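Taking the tower apart: a talk with Alfredo Manalastas

6 October 2023

Alfredo Manalastas has been stripping and rebuilding desktop computers for 12 years, most of that time for Macaraeg, a small refurbishing shop in Plestmont. He took the job after a spell in appliance repair and says the two are more alike than people think. "You open it, you keep your screws in order, and you don't force anything," he told me.

We talked at the long table where the towers get opened. Manalastas likes a case laid flat on its side with the cover off before he does anything else. Working on an upright tower, he said, is how people drop screws behind the board.

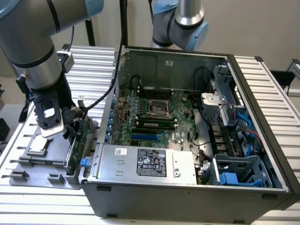 He is particular about processors. A loose chip never goes straight onto the table in his shop. It gets its own pocket in a tray, and it stays there until the socket is open and checked. "I tell new people that the chip is the part you put down the fewest times," he said. "Pick it up, place it, leave it alone."

I asked what gets damaged most. He said sockets, by a long way. Last May the shop took in 31 towers from an office called Moltero, and 11 of them had bent pins. He straightened what he could with a fine needle and a magnifier — slow work, and he does it only in the morning.

Coolers come next on his list. Manalastas cleans off all the old thermal paste, even when it looks fresh, and he checks the fins for dust before a heatsink goes back into service.
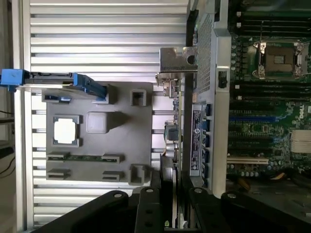
"Dust is most of what I fight," he said. "A machine comes in labeled dead, and it has been cooking itself for years." He uses a soft brush first and air second. Doing it the other way around, he said, just packs the dirt in deeper.

When the time comes to fit the cooler, he lowers it straight down and tightens the screws a little at a time, corner to opposite corner. His coworker Svetozár Ďurica used to run each screw all the way down in one go. "He got uneven contact and had to redo it," Manalastas said. "Now he's fussier than I am."

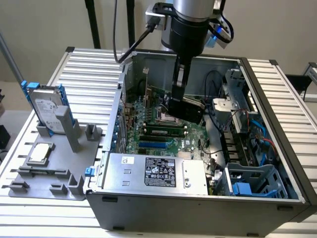 Memory, slots and the last look

Memory is the part customers ask about, and Manalastas finds it the easiest. Open the latches, line up the notch, press until it clicks. He said most of the "bad memory" he sees is a module that was never fully pressed in. The shop logs each repair by number, and he pulled up job 222 to show me: three visits, one loose module.

On bigger workstation boards he starts with every slot bare and reads the manual before adding anything. The order in which slots are filled differs from board to board, and he doesn't trust his own recall.
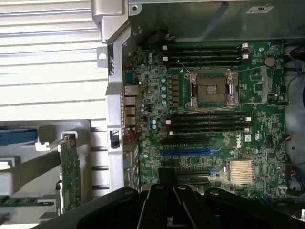
Dell workstation board with an open socket and empty memory slots.

He keeps a printed checklist called Altix, named after a cat, and ticks it off in pencil. The final item is a second look at the cables before the cover goes on. I asked whether he had ever skipped it. "Twice," he said. "Both times I had to take the cover off again."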